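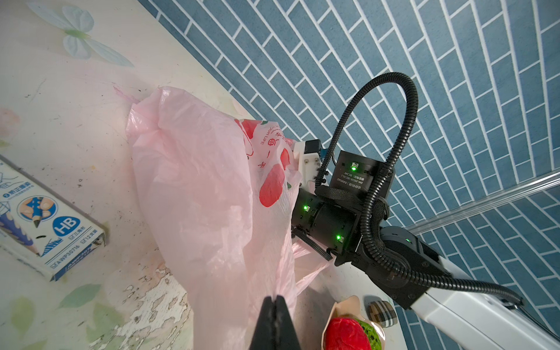
Cummont Privacy Monitor: four months with a service that begs companies to forget me

Back in February I got one of those letters. You know the kind: a company I had bought a lamp from once was very sorry to inform me that my email, phone number and home address "may have been involved in an incident." It was my third in a year, and I finally got annoyed enough to pay somebody to do something about it. That somebody was Cummont, and I've been using their Privacy Monitor plan ever since.

What it does

The pitch is pretty simple. You tell Cummont who you are (name, old names, emails, phone numbers, past addresses), and it goes looking for you on people-search sites, marketing lists and old accounts you forgot you had. Then it sends deletion requests for you and keeps nagging until it gets an answer. There's also a breach alert, an email masking tool and a phone number relay, which I'll get to.

I should say up front that you're handing a lot of personal stuff to a company so it can tell other companies to stop holding your personal stuff. Yes, that felt weird. I read the whole privacy policy before I signed up, and it's written in normal English, with a clear line saying they don't use your phone number or email for advertising. There's a separate page listing every outside firm that touches your data, and mine showed four. I've seen worse. I've seen much worse from my dentist!

Setup

Signing up took me one evening and most of a pot of tea. The account part is quick, but then it asks you to connect your inbox so it can spot old accounts from welcome emails and receipts. I wasn't going to give it my real inbox, so I used the manual route, where you export the headers (sender and subject only) and upload the file. It's slower and the instructions are buried three menus deep, under "Advanced import," but it works fine.

The scan ran overnight. When I opened the dashboard in the morning it said it had found 262 companies with some kind of record on me. I had guessed maybe fifty. There was a ringtone store on there from when I was in college, and a forum for a car I sold ages ago, and a thing called Drotow that I still can't place.

The deletion requests

You can send everything at once or pick through the list. Pick through the list, please! My first instinct was to hit the big button, and if I'd done that I would've asked my own pharmacy to delete me. Cummont does put a little yellow tag on anything that looks like a bank, a clinic or a utility, but it missed two of mine.
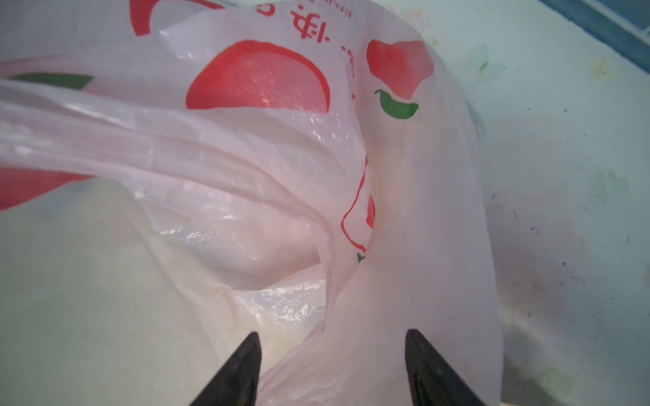 Once I'd weeded it, I sent the batch and left it alone. So far 152 companies have confirmed they deleted my records. The rest are a mixed bag. Plenty just never answered, a handful said my state doesn't give me the right to ask (rude, but okay), and a few wanted a photo of my driver's license before they'd talk to me. I said no to all of those. Cummont lets you mark them as "refused ID" and it goes back with a different form of proof, usually a code sent to the email on file. That worked for most of them, and I thought it was a pretty smart touch.

The people-search sites are where I noticed a real difference. Before, if you typed in my name and town, you'd get my address, my age and my sister's name on the first page. Now I get a guy in another state who coaches wrestling. Two of the sites put me back up after six weeks, and Cummont caught both and sent the request again without me asking.

Email masks and the phone relay

The masks are the part I use every single day. You click the little icon in a sign-up box and it makes a throwaway address that forwards to your real one. If the spam starts, you switch that address off. I caught one clothing store this way, since the mask I gave only to them started getting mortgage offers, and I got to feel like a detective for an afternoon.

The phone relay I like a lot less. It gives you a second number for texts, and it's great until you need a login code. About half the sites I tried wouldn't accept it, and once the code took so long to arrive that it had already expired. My advice is to skip the relay for security codes altogether and use an authenticator app wherever the site lets you. I wish more sites would, because I'm tired of giving out my number "for safety" and then getting texts about a sale.

Breach alerts

I've had three since I joined. Two were useful and told me which password to change. The third was for a leak so old that I'd already changed the password, moved twice and closed the account. The alerts are written in a calm tone, and I appreciate that, because the last service I tried, Tondska, sent everything in red with a siren on it. I jumped every time my phone buzzed. Tondska is cheaper, and its scan is faster, but it found less and it pushed an upgrade at me on every screen.

Support

I wrote in twice. The first time was about a stuck request and I got a canned reply, then another canned reply, and then finally a human, Yhon Llanos, who fixed it the same afternoon and told me which setting had caused it (I had two old addresses entered as one). The second time it went straight to him and took ten minutes. So it's good once you reach a person, and a bit of a slog before that.
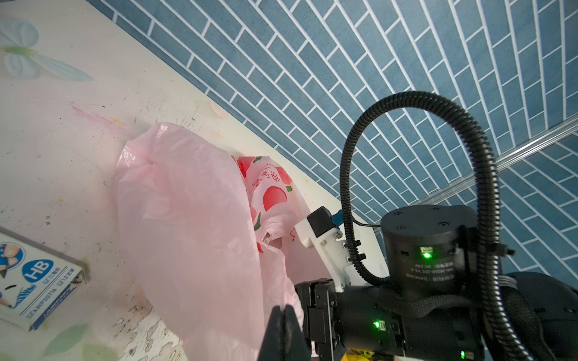 My friend Ifeanyi Nwosu has the family plan and had a rougher time. His mom's account and his got mixed up because they share an address, and it took support two weeks to pull them apart. If you have several people under one roof, I'd set up one person first, let that scan finish, and then add the next.

Little gripes

The app logs me out constantly. I get why a privacy service would do that, but every day is a lot.

The monthly report is a PDF, and it's long, and it lists every company again from the top even when nothing has changed. I'd love a version with only the new stuff.

Canceling can be done online, which I checked before I paid. You do have to click past three "are you sure" pages, though, and one of them offers you a discount that they could have just offered in the first place.

Would I pay for it again?

Yes, for at least another year. You can do all of this yourself for free, and if you only have a dozen accounts you probably should. I tried that route first with a spreadsheet and gave up at the letter C. For me the masks and the repeat requests are worth the money, and the relay number could disappear tomorrow and I wouldn't miss it.

I'm giving it four out of five. I'll update this when the renewal comes up, and if anyone knows what Drotow is or was, please leave a comment, because they still haven't answered.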